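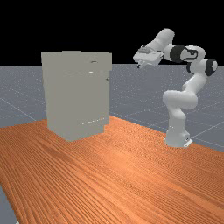 Ditaris cabinet-tending cell, simulation model. Seven-joint arm at right, cabinet at left.

Ditaris Cabinet-Tending Cell
Seven-joint arm with two-finger gripper, for benches where cabinets are opened, checked and closed by hand today

The Ditaris cell puts one arm at the far side of a workbench and one cabinet on the bench. It is sold by Blomqvist as a complete package: arm, gripper, mounting parts, controller and a simulation model of the finished cell. The model is delivered first. Layout, reach and approach angle are settled there before any floor is drilled.

What the cell does
The arm takes over repeated opening and closing of doors and drawers during end-of-line checks. Typical work is handle and hinge cycling. Cycle count, pull direction and hold time are set in the Birport job editor. A standard job is 142 cycles. Other counts can be entered at the controller.

What stays with the operator
Loading, visual inspection, judging the feel of a hinge and signing off the unit remain manual tasks. At the Pritden plant, a bench operator used to open and close each sample by hand for most of a shift. The same operator now runs two benches, reads the force log and pulls units that drift out of tolerance. Job grades were rewritten in May to match – the post is now listed as cell operator, with 16 hours of paid training.
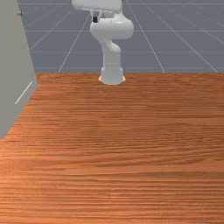 Arm base at the back edge of the tabletop, with the cabinet side at left.

Bench and mounting
The base goes at the back of the bench so that the operator's side stays clear for loading. Keep the full work surface free of fixtures during the first setup. Fixtures can be added later, one at a time, with the reach check repeated after each. The bench in the model can be resized to match an existing one. Surface finish has no effect on the reach check but does affect camera exposure, and a glossy top should be tested under the lighting used on the shift.

Gripper view
The model includes a close view from the gripper end of the arm, looking over the work surface. Operators use it during training to learn how the tool sits in relation to the bench. It can be opened next to the fixed views or on its own.

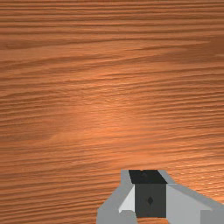 Supplied with the cell
Arm, seven joints, white housing
Two-finger gripper
Base bracket and fasteners
Controller with Birport job editor
Simulation model, bench and cabinet included
Operator handbook, 89 pages

Staffing and changeover
Changeover to a different cabinet takes 26 minutes with a saved job. The operator does this alone and needs no programming background. New jobs are built by a trained setter, then released to the bench after a dry run in the model. 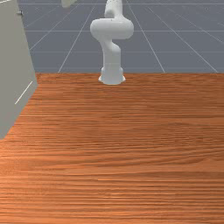

Saved jobs are locked during a run. An operator can pause or end a job at any time but cannot change pull force without a setter's code. Plants that want operators to adjust force themselves can have the lock removed at commissioning – the request must come from the plant in writing.

Sigita Raudsepp, application engineer at Blomqvist, handles layout reviews for this product. Send bench dimensions, cabinet drawings and the current manual work instruction. Remote reviews are held on Wednesday.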